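Somton College of Building Trades
Interior Finishes and Services
Handout for Unit 6: Ceilings and Ceiling Lighting

Prepared by Shireen Oosthuizen

Purpose of the unit

Students who complete this unit will be able to survey the ceiling of an occupied room, identify its main parts, and write a short condition report that a building owner can use. The unit covers panel ceilings, exposed structural members, and fixed lighting. Tile ceilings and plaster were covered in Unit 5 and are not repeated. Air supply and return openings belong to Unit 8 and should be noted in the survey only by position.

Terms used in this handout

Panel: a finished sheet or strip that forms the visible surface of the ceiling. Panels may be flat or curved.

Seam: the line where two panels meet. A seam may be open, covered by a strip, or filled.

Exposed member: a beam or brace that remains visible below or between the panels.

Fixture: the complete lighting unit, including housing, lamp, and cover. The word "lamp" refers only to the part that gives light. Students lose marks every term for using the two words as if they meant the same thing.

Run: a line of fixtures placed end to end or at regular spacing.

Reading a ceiling from below

A ceiling survey begins at floor level. The student stands near the center of the room, faces the windows, and records the direction in which the panels run. The student then turns to face the opposite wall and checks the record. Only after this should a ladder be brought in.

Panels that run in long lengths draw the eye along the room, and small faults in alignment are easy to see when the seams are viewed from one end. The same faults can be missed entirely by a person standing directly under them. For this reason the survey sheet asks for two viewing positions for each seam that is reported as uneven.

Curved panels need additional care. A straightedge cannot be laid across the curve, and the light from nearby fixtures may suggest a dip where the surface is sound. Switch the nearest run off and look again before recording a defect.
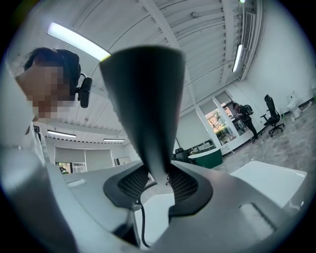
Figure 6.1. Curved white ceiling panels with thin seams, a diagonal structural beam, and fluorescent fixtures.

Exposed members should be drawn on the plan before the fixtures are added. Where a beam crosses the room at an angle to the walls, as in Figure 6.1, its two ends are measured separately from the same corner. Do not assume that a diagonal member meets the wall at the midpoint of a window bay. The finish on the member is recorded on its own line of the sheet, even when it is the same color as the panels.

Fixtures

Record each fixture by its direction (lengthwise or crosswise), its distance from the nearest wall, and whether it is lit at the time of the visit. Fixtures near a wall and fixtures in the open part of the ceiling are listed in separate columns. A fixture that looks short from the doorway may be full length when seen from beneath, so length is always measured and never judged by eye.

Practical exercise

The exercise takes place in the Evberg Room. Students work in pairs. The fixtures in the worked plan are drawn at a spacing of 2,000 mm, and the first run is 700 mm from the window wall. One dimension on the plan, 651 mm, has been left without a label. Each pair is to find the part of the ceiling to which it belongs and add the label in pencil.

The completed sheet must include:
a plan of the ceiling showing panel direction, seams, and exposed members
the fixture table
a condition note of no more than one page

Ladders may be used only with the instructor present. One student remains at the foot of the ladder at all times. Lighting is switched off at the wall before any cover is touched.

Reading

Pelkonen course reader, chapter on suspended and fixed panels.
Flekton workbook, survey sheets for ceilings. Bring a clean copy to class.

Submission

Sheets are due by the end of May at the department office, before 4:00 p.m. Both students in a pair sign the front page.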